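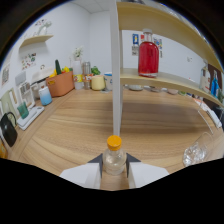
Ticket: Shelf over the worktable, Zoltcombe kitchen
Status: Open, waiting on part
Raised by: Raluca Tănase
Assigned to: Petrică Marinescu

Raluca Tănase
The wooden shelving unit on the long table rocks when you put a bottle down on the lower shelf. The red bottle slid towards the post this morning. Nothing broken. Can someone look before the August lunches start?

Petrică Marinescu
Which shelf moves, the upper or the lower? And does the white upright move with it?

Raluca Tănase
Lower one. The upright stays put if you hold it. Upper shelf feels fine.

Petrică Marinescu
Came by at 2. Took the glass bottles off and put them on the floor by the door. Checked the lower shelf with a level and it drops 3 mm towards the wall. One fixing at the back has worked its way out. Tightened it by hand and it came loose again when I leaned on it, so the thread has gone. Put the bottles back but please keep anything heavy off.

Éabha Conneely
Can the bowls and the little plates stay underneath? We use them for the fruit and there isn't another place for them.

Petrică Marinescu
Yes, they're on the table so they don't add any load. Just don't stack them up to touch the shelf.

Éabha Conneely
Fine. The orange basket with the veg can stay at the back too, I take it.

Petrică Marinescu
Yes.

Anca Munteanu
Ordered a pack of 18 fixings from Prollard. The old ones were 70 mm and they only had that length in the plain finish, so they won't match. Collecting from the Alholm counter.

Raluca Tănase
Plain is fine. Please leave this open until the shelf has been level for a full week.

Petrică Marinescu
Will do. I'll change both back fixings while I'm there and add a note when it's done.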